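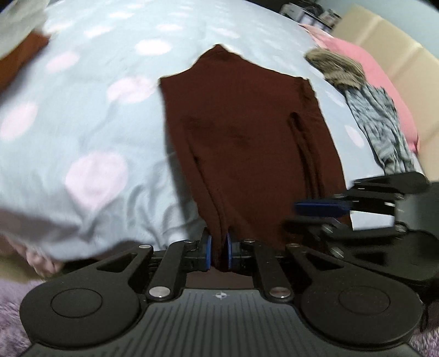 **Figure 9.1** Two grippers at a knit top on a bed. The nearer one pinches the hem.

## Chapter 9: Learning to fold from hand-held demonstrations

Cloth is hard for a robot for a simple reason – it has no fixed shape. In this chapter we study the Trelthorpe method, in which a person holds the grippers and folds the garment, and the policy is trained from these recordings only. The set contains 104 demonstrations, made in ordinary bedrooms with the bedding and clutter left in place.

We first ask what the colour images can tell us about the hem and the sleeves. Section 9.3 then compares the method with the Lison baseline, which failed most often at the first grasp. Readers who skipped Chapter 3 should go back to it for the notation.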